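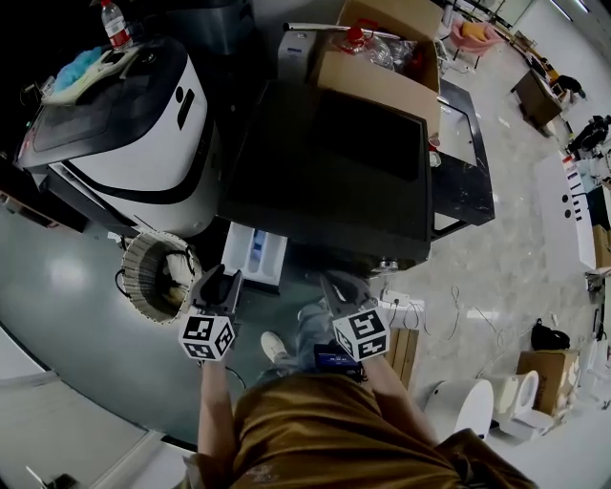 Against the Meeting Before the Meeting

My town holds a planning hearing every November, and for the past 3 years it has also held a pre-hearing, so that residents can get comfortable with what the hearing will cover. This year Prakwood went one better and mailed out a survey asking what we would like discussed at the pre-hearing. I filled mine in. I wrote "the hearing."

I don't doubt anyone's good intentions. Eleri Rosser, who chairs these things, is a patient woman and brings decent cookies. But the subject is a bus shelter on Cadwaladr Street. It has a bench and a roof. The report on it runs to 345 pages, and I am one of the few people who has read the appendix on drainage, which I recommend to anyone having trouble sleeping.

My neighbor Iestyn Gittins argues that all this talk keeps bad ideas from getting built. Fair enough. It has kept everything from getting built, so the bad ideas must be in there somewhere. Meanwhile the people who ride the 7:40 bus stand in the rain and are thanked, in writing, for their input.

I would settle for one evening, one vote and a roof. If the roof turns out ugly, we can complain about it while standing under it. I've already got a few remarks ready, and I'm told there will be a form.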